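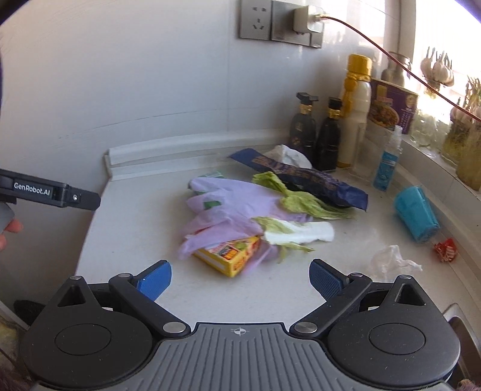

Spent the week rewriting how our pipeline splits long two-handed kitchen recordings into single actions. Notes in a thread, mostly for people who work with the same kind of data.

The old splitter in Stakham looked at one thing: gripper width. Width drops and holds, start a segment. Width opens, end it. On one-handed pick and place it did fine.

With two hands it falls apart. The left is holding a tissue, the right has picked up a cup, and the two intervals overlap. The old code merged them into one segment and gave it one label.

So we now run a separate timeline for each hand and join them only when both hands are on the same object. Sounds obvious. It took 6 days to get through the places that assumed one timeline.

Test set is 2057 segments from countertop cleanup. The old splitter matched the hand labels on 1118 of them. I'll post the new number when the relabeling is finished, and not before.
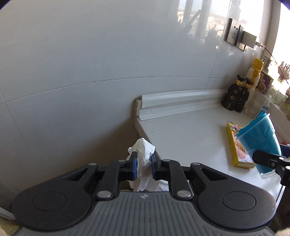 Thin stuff is the hard case. Tissue, film, a flat wrapper. The fingers close almost all the way, so width alone can't tell a grasp from a miss.

For those we added a small check on the wrist view. It crops the area between the fingertips and asks whether anything in there moves with the gripper. Window of 30 frames. Shorter was noisy, longer started eating into the release.

Glare is still a problem. A glossy wall next to a bright window gives the tracker reflections to latch onto, and the pose drifts. We mask the worst regions for now — not pretty, but the drift is down enough to keep working.

Time sync between the two hands is handled in Thongsuk. If your clocks are off by even a few frames, the join step will invent handovers. Check that first. I lost all of Monday to it.

Next up is the planner side. Restberg still expects one active object at a time, so it throws away half of what the new segments carry. I have a branch that takes a list. It compiles. It doesn't pass the tests yet.

Config changes are in the Stakham readme under "two hands." The old flag still works if you need the previous output.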